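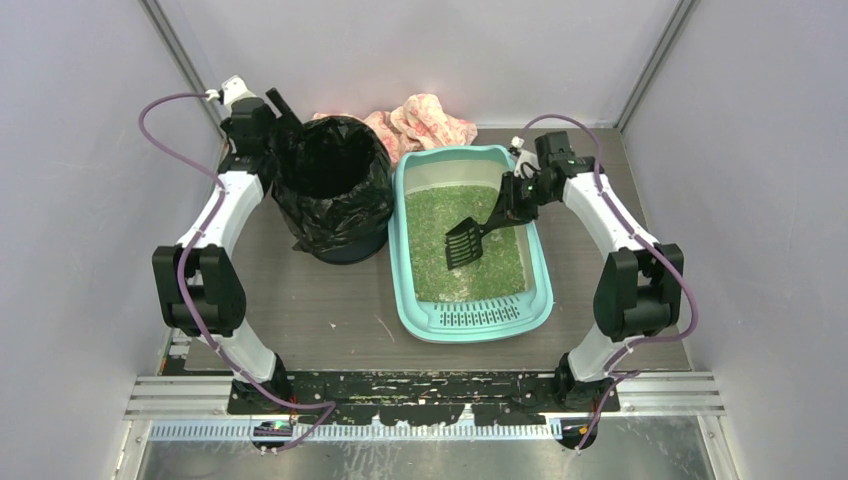 猫砂盆多久铲一次合适？
一只猫每天铲两次，早晚各一次。做不到的话，至少每天一次，固定在同一个时间。

间隔拉得太长，尿团会被猫踩碎，碎渣混进干净的砂里，后面怎么铲都铲不干净，味道也压不住。很多人觉得换贵一点的砂就能少铲几次，我试过几种，差别有，但没有大到可以隔天铲的程度。

下面是我自己家里的做法，写给刚开始养猫或者觉得家里总有味道的人。有些步骤各家不一样，照自己的条件改就行。

垃圾桶放哪里

垃圾桶要紧挨着猫砂盆，最好几乎贴着盆的长边。铲子从盆里抬起来，经过的地方越短，掉在地上的渣越少。我以前把桶放在门后，每铲一下要转身走两步，地上一路都是碎粒，扫地花的时间比铲砂还长。

桶口要宽，圆桶方桶都可以，比铲头宽出一截就好用。桶的高度比盆沿高一些没关系，太高就不顺手，手腕要往上翻，容易把团抖散。带脚踏盖的桶，铲之前先把盖子打开固定住，不要一边踩一边铲。

不铲的时候桶要盖上。没有盖子的桶也能用，铲完把袋口扎起来当天拿走。

套袋子

袋子买比桶大一号的。套进去以后，袋口往外翻，盖过桶沿，垂下来一截。垂得短了，几铲下去袋子就往里滑，最后全掉进桶底，还得伸手去捞。

新袋子里面有空气，鼓在那里占地方。套好之后用手背沿着桶壁往下压一圈，让袋子贴到底。外面那一圈有皱没关系，不用整理。桶沿太滑、袋子挂不住的，可以在外面箍一根宽橡皮筋。

颜色随意，我用黑色的，厚一点。猫砂有重量，薄袋子提到一半裂开，收拾起来很麻烦。如果只有薄的，就套两层，每次不要装满。

桶底可以垫一张旧报纸，放在袋子外面、桶的里面。万一漏了，换报纸比刷桶省事。多放几个备用袋在桶底也是常见的做法，不过我家有一次漏了，备用的全脏了，后来就改放在架子上。

铲子怎么选

看两样：缝的宽度和柄的长度。

缝要配砂。细的矿砂用窄缝，柱状或粗颗粒的植物砂用宽缝。缝太窄，干净的砂漏不下去，铲一次带走一大把；缝太宽，小团跟着漏回盆里。拿不准的时候，抓一把没用过的砂倒在铲子上，轻轻晃几下，能全部漏完就可以。

柄长的好处是手离砂面远一点，蹲得也不用那么低。我用过一把Tovholm的短柄铲，头很结实，可是每次都要把手伸进盆里，后来拿去铲花盆土了。现在这把是Luritz的，柄长些，铲头前端略平，贴着盆底走不卡。

塑料铲轻，铲粘在盆底的硬块容易弯。金属铲有力气，但会划盆底，划痕里藏味道。两种都能用，塑料盆配塑料铲比较稳妥。

铲的顺序

先别急着下铲。端着盆轻轻左右晃两下，团会浮上来一些，散砂落下去。盆太重端不动就不晃，直接从浅处开始。

从离自己远的一头铲起，往自己这边收。先挑看得见的大块，再去找埋着的。铲头斜着插到底，平着推一小段，然后慢慢抬起来，在砂面上方低低地抖。抖得高了粉尘多，也容易溅到盆外。

沿着盆壁再走一圈。很多猫喜欢贴着边上尿，团会粘在侧壁和底的夹角里，四个圆角尤其多。铲头侧过来，用边刮，不要正面硬撬，撬碎了更难收拾。

抖干净以后，把铲头移到桶口里面再翻过来。要伸进桶口往下倒，不要在桶沿上磕。磕铲子声音大，渣会弹出来，袋子也容易被磕松。粘在缝里的湿渣，用一张厚纸巾从背面推掉，纸巾一起扔进桶里。

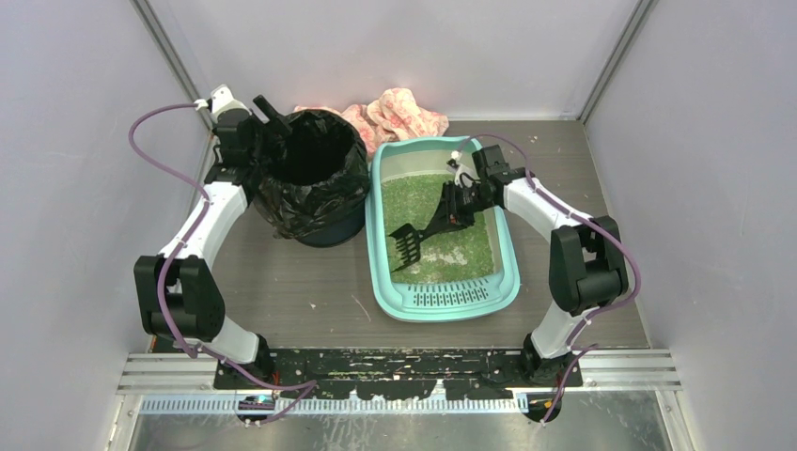

铲完看一眼砂面。铲过的地方会凹下去，有时候能看见盆底，猫下一次尿在那里就直接粘底了。用铲背把旁边高的地方推过来，整片抹平，再补新砂。补多少看高度，不用看袋子上写的量。我家保持在三指深，柱状砂可以略浅，细矿砂要深一点。

补砂的时候贴近砂面慢慢倒，倒在刚铲过的那一边。一大袋3000克的砂，先分装到带盖的桶里，每次用杯子舀，比抱着整袋倒好控制，袋口也不会一直敞着受潮。

带格栅踏板的盆

有的猫砂盆在出入口一侧有一块带格子的平台，猫走出来的时候，脚上的砂会从缝里漏下去。这种设计能少带一些砂出来，但是缝里会积粉，时间长了结成硬片，就不漏了。

每天铲完，用旧牙刷顺着缝刷两下，再用手掌从下面托着拍一拍。能拆的，每周拆下来倒掉里面积的砂。倒出来的如果干净，可以回到盆里；有粉或者有毛就扔掉。平台边上凸起的齿也容易夹砂，刷的时候顺便带一下。

盆边的内沿要看。带高围边的盆，围边和盆身接缝的地方会渗进尿，外面看不出来，味道却一直在。觉得盆已经铲干净了还是有味，多半是这个地方。拆开用温水泡，擦干再装回去。

盆的摆放

靠墙放，短的一头对着墙，出入口朝外，猫进出方便，人也好下手。三面有遮挡的角落大多数猫都能接受，太窄的柜子里不行，转不开身。

地面最好是能擦的。木纹地板看着耐脏，砂粒掉在上面颜色接近，容易漏扫，踩上去才知道。缝里的碎粒用吸尘器细嘴吸，不要先拖，植物砂一沾水就胀开，变成糊。

盆附近留一块旧布或者旧毛巾，擦盆沿和擦手柄用。不要铺在盆口下面当垫子，布里会存尿味，猫闻到了可能就在布上尿。用完叠起来收走，和家里的衣服分开洗。

出入口外面的垫子，我用的是Varmont的双层网垫，砂漏到夹层里，提起来一倒就行。网孔大的好用，孔小的那款光看着整齐，砂全留在表面。

整盆换砂

每天都铲的盆，植物砂两到三周整盆换一次，矿砂可以到一个月。判断的办法很简单：铲完以后凑近闻，还有味就换。底下一层颜色变深、发黏、结成薄壳，也该换了。

换的时候先把桶里套上新袋子，旧砂用铲子或小簸箕一点一点转过去，不要整盆端起来往里倒。倒得猛，粉尘扑一脸，袋子也承不住。旧砂分成两袋装，各扎紧口。

空盆用温水加一点普通洗洁精，软海绵擦。不要用钢丝球，也不要用带漂白成分的清洁剂，残留的尿和漂白剂碰在一起会产生刺激性气体。柑橘味和浓香味的清洁剂很多猫不喜欢，用了以后可能连着几天不进盆。冲干净，晾到完全干，盆底有一点水，新砂铺下去就结块了。

铲子和盆一起洗，也要晾干。平时不用每天洗铲子，渣推干净，挂起来就可以。挂在桶的侧面最方便，直接插在砂里的话，猫会去拨它。

新砂不要一次全换品牌。想换种类，先在旧砂上面铺一层新的，过几天加多一点，观察猫有没有在外面上厕所。我家从矿砂换到绿色颗粒的那次，前后花了将近一个月。

旧砂能不能冲马桶

包装上写着可以冲的植物砂，一次也只能冲一小块，先泡开再冲。老房子的管道弯多，我不冲，一律进垃圾袋。矿砂无论如何不能冲，会在弯头里沉下来变硬。

装袋以后按当地的分类要求丢。宠物粪便和猫砂在很多地方归在其他垃圾里，不确定就看小区的告示。

夏天和冬天

夏天袋子不要过夜。哪怕只装了小半袋，晚上那次铲完就扎口拿走。冬天暖气足的房间也一样，干热的地方味道散得快。

小苏打可以用，撒在盆底再铺砂，薄薄一层。撒在砂面上没有什么用，猫一刨就飞起来。除臭珠之类的东西我用过Zeleke的，香味偏重，压住了一部分味道，也让我分不清什么时候该换砂，用完那一罐就没有再买。

容易忽略的几件事

铲的时候顺便看尿团。大小和平时差不多就不用管。突然变得很小很多，或者一整天没有团，猫又总往盆里跑，要尽快联系医生，公猫更不能拖。大便一直偏软或者带血也要看。

怀孕的人最好让别人铲；只能自己来的话，戴手套，每天铲，之后洗手。

铲完洗手，水龙头旁边放一瓶肥皂液，不要和厨房共用擦手巾。

猫刚上完不要立刻去铲。团还没有凝住，一碰就散，等十几分钟再动手，铲出来是完整的一块。粘底的团可以先放着，等下一次铲的时候已经干了，侧着一刮就能起来。

两只猫以上，盆也要跟着加，一只一个，再多放一个，分开放在不同的位置。垃圾桶倒不用每个盆配一个，两个盆挨得近，可以把桶放在中间。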